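Published 8 November 2021 – Household Manipulation Group, Nilside
Reading time: 3 min

4.2 Framing tasks

The Mestier trials cover 643 attempts at small household repairs. Picture frames proved harder than folding or sorting. Work on the back of a frame (Figure 3) involves thin metal parts and small retaining tabs – features that leave little room for error in finger placement.

Figure 3. Back of a wooden picture frame, with black sawtooth hanger and retaining tabs.

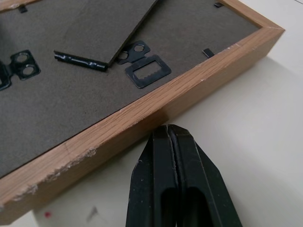
Success on the tab-bending step reached 51 percent, too low for unsupervised use in a home. Failures were mostly slips at first contact.

Last updated: September 2022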